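Progress report to the Allon Fund: Brindach toy workshop, second period

Prepared by Ginette Poulain, workshop coordinator
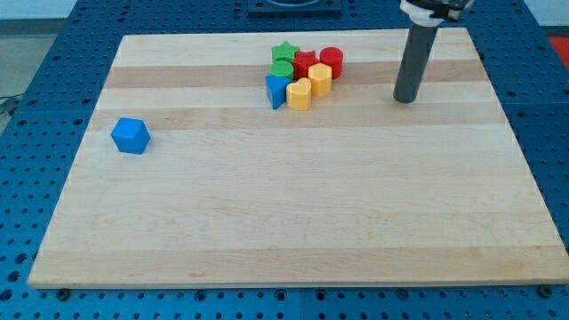
In the first report I wrote that the design of the block set was not yet decided. I can now inform you that it is decided, and that most of our effort in this period went into the shapes, the colors and the first tests with families. The money of the second payment was used for materials, paint and the hours of Quentin Gaillard, who makes the blocks with me.

1. The shapes

We started with many more shapes than we keep today. The small children liked the animals, but the ears and the tails were weak and we had to repair them too often. We returned to simple forms, and the star, the cylinder and the hexagon are all in the set. The star was the most difficult. In the first version the points were too sharp for our own taste, so Quentin made them rounder and also made the piece thicker, so that it stands well by itself.

Each block has one solid color. We discussed this a long time. I wanted to have a different color on the top face, but it doubled the painting time and the parents we asked did not see a big advantage. The same shape exists in more than one color, which allows the child to sort either by color or by shape.

2. Tests with families

The parent and child group at Mident received a trial set of 40 blocks in October and kept it until the end of November. The group leader wrote short notes for us after the sessions. From her notes I learned that the younger children mostly push the blocks close together and then pull them apart again, and that they do this with great patience. The older ones try to build upward. The stars are the favorite piece for carrying in the pocket, and two of them did not come back to us.

We also heard a complaint. The yellow was judged too near to the orange by several parents, above all in the evening with the lamps on. We have removed the orange from the set. The red and the green stay as they are.

3. The play board

In the application we promised a board to be used together with the blocks. We tried a version with raised borders, and then a completely flat one. The flat board is easier to clean and the children can slide the pieces off it into their box, so we prefer it. The wood is pale and we like to see the grain, therefore we do not plan to paint it. The question of the finish is still open. Quentin has prepared samples with two different oils and we will choose in January.

4. Expenses

The total spent in this period is 845 euros. The largest part is wood, which we buy from Lefèvre, and the second is paint. We spent less than planned for sandpaper and more than planned for transport, as we had to go to Mident one more time than expected. The receipts are attached in the same order as last time.

5. Delays

We are behind the schedule by one month. The reason is the drying of the paint in our workshop, where the heating did not function well during November. It is now repaired. I do not ask for additional money, but I would be grateful if the date of the final report could be moved accordingly.

6. Next steps

Until the next report we intend to finish 10 complete sets with their boards. They will go to the groups named in our application. We will also print an instruction sheet of one page, with 50 copies for the beginning. A draft of the text will be sent to you for comments before printing.

I thank the Fund for its confidence and I remain available for a telephone call, best before 11 in the morning.

Ginette Poulain

Related items
Brindach toy workshop: first progress report
Application summary and budget
Notes from the Mident parent and child group
How to submit a final report

Contact the Allon Fund | Copyright Allon Fund | Back to top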